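Night ferry to Pramport, is a cabin worth it?

Hello all, I'm taking the overnight boat to Pramport in May and can't make up my mind about a cabin. The cheapest one adds 2712 to the fare, and for that I could have a very nice dinner at the other end! I do sleep fairly well on trains, if that helps. Has anyone managed a whole night in the reclining seats?

2 answers

Oh, do take the cabin if you can stretch to it. I tried the seats two years ago with a good blanket and high hopes, and the lights stayed on all night (plus there was a lovely but very chatty family behind me). I paid 2000 for an inside berth on the way home and slept like a baby.

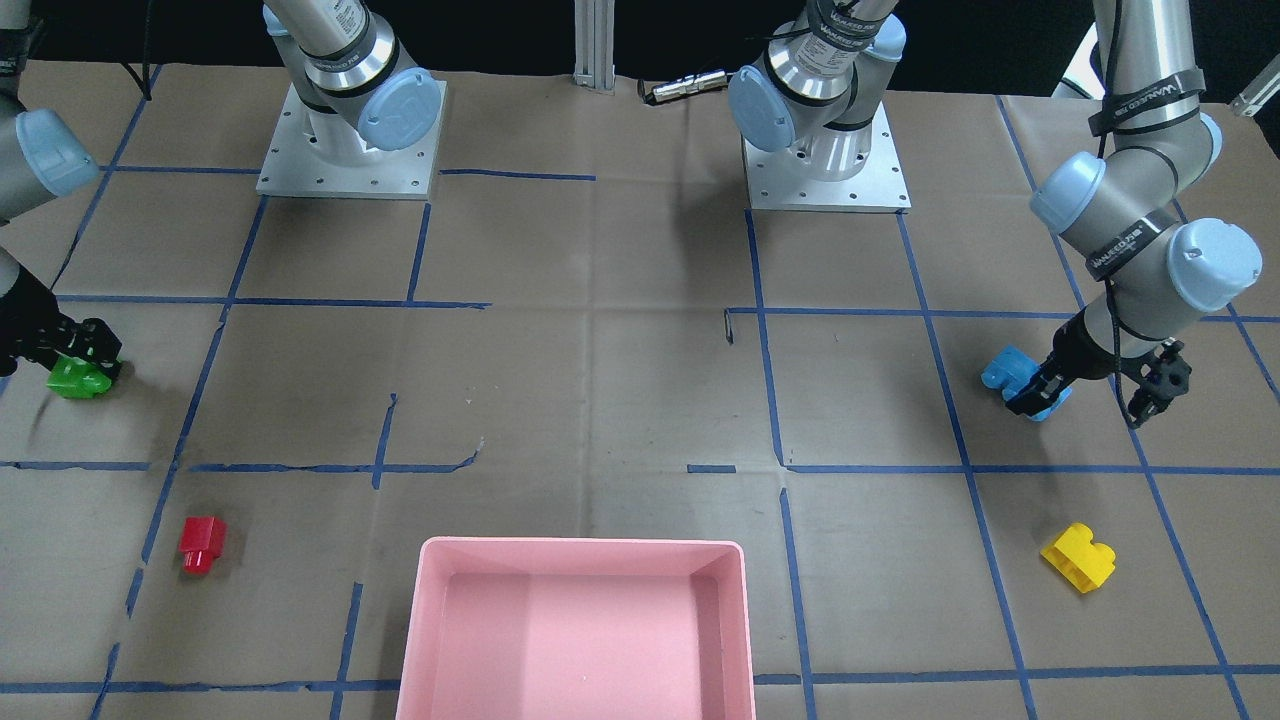 Seats are fine, I've done it loads. Bring earplugs and an eye mask and get on early, then go for the back row by the windows, it's darker there. The café shuts at 11 so eat first. Cabins on the Rultent boats are tiny anyway and you can hear the engine in most of them.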